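I'd been on the line with the data lead at Cledero for maybe two minutes before she corrected me. I had asked how they "program" the hands. "We don't, mostly," she said, laughing. "We show them stuff. Over and over and over."

Cledero is a small outfit with a very long wish list. They want a pair of robot arms, with proper multi-fingered hands, to pick up the sort of junk that lives on everybody's kitchen table. To get there they're collecting demonstrations: a person drives the arms through a task, everything gets recorded (cameras, joint angles, finger positions, the works), and the recordings become the training set. The project is called Lockwood, and when we talked it stood at 1269 keepers.

I asked what a keeper was, and boy did I open a can of worms.

"So you have the raw takes, and then you have what survives review," she told me. "A take can look great on the screen and be useless, like if a camera dropped out for half a second. Or the operator got the thing picked up fine but spent ages dithering over it first. Then you're teaching dithering."
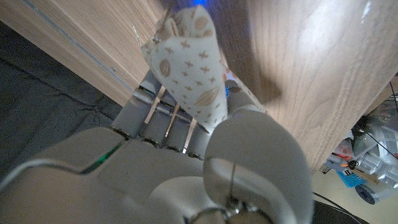
She's strict about the dithering. Every operator does 33 practice runs before anything they record can go in the pile, and she sits with each of them for the first few. The biggest beginner mistake, she says, is treating the arms like your own arms. "You reach for a cup and you don't think about it, right? With these you get a tiny lag and no feeling in your fingertips, so people either crush things or they tickle them. We had one guy, lovely guy, tickled a sponge for a whole minute."

Did he get better? "He's our best operator now!"

Soft things are where most of the effort is going this spring. A block is a block, she explained, and you can grab it a hundred times and it's the same block. Cloth is a different shape every time you let go of it, and so is anything in a crinkly wrapper. The team started with rigid objects back in the Cundside days (that was the earlier project, before the new hands) and she thinks they stayed there too long because the numbers looked so good.

"Cundside had 600 takes and a gorgeous success rate and it could not deal with a sock," she said. "Could not! We put one down for a demo in May and I wanted to crawl under the table."

I wanted to know how they choose what to put out. I'd pictured some big scientific catalog. What they have is 14 categories on a shared sheet, things like "floppy," "stands on end," and "noisy wrapper," and the operator mixes a few of those on the tabletop for each session. Tape on the table shows where the objects should stay. Inside the tape, she's happy for them to land any old way, and she gets grumpy when somebody starts lining them up neatly.

"Tidy people make terrible data," she said. "I'm a tidy person, so I can say that. You have to toss it down and leave it alone."
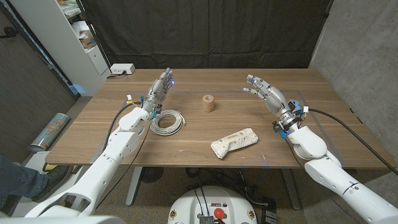 ## The boring half of the job

Once we got past the fun part I asked where her hours go, and the answer was labels. Each take gets a plain sentence saying what was done, plus a start and stop mark for each grasp. She writes a lot of these herself in the evenings, with the TV on, and she's picky about the wording. "Pick up the cloth" and "grab the cloth" are both fine with her, because real people will say both. "Manipulate the textile item" gets sent back.

The other time sink is cameras. There's a view from up high and a view from each wrist, and I had assumed the high one did most of the work. Nope! She's a wrist camera fan all the way.

"The top view tells you where everything is, sure. But at the last second, when the fingers are closing, the hand is in its own way up there. From the wrist you get the approach. You also get a lot of ceiling and a lot of curtain, and people see that footage and go, what is this, what am I looking at? I love it. I could watch it all day."

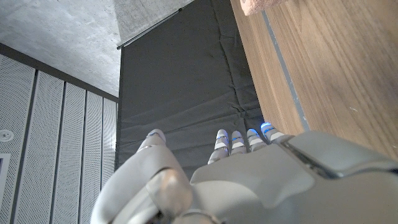 *Wrist view, with the fingers open and the black fabric beyond them.*

She keeps the in-between stuff too, by the way, the reaching and the backing off. An earlier version of their pipeline trimmed each take down to the grasp, and the model that came out of it had no idea how to get to an object in the first place. It's the kind of thing that sounds obvious over the phone and cost them several weeks.

We talked a bit about failures. I figured they'd throw those out, but a missed grab followed by a good recovery is something she'll fight to keep. Operators are told to carry on if they fumble and only stop if something's about to get knocked off the table or a cable is getting tugged. "The fumble is the gold. If it's only ever seen perfect grabs, it has no clue what to do after a bad one."

Next up is a second site at Escombe, with a different table and different light, and she's itching to find out how much of the current model holds up there. Her guess is "some of it, and not the part we're proud of." I asked if I could come by when it's running and have a go at the controls.

"Sure," she said. "You'll have to do your 33 first, though."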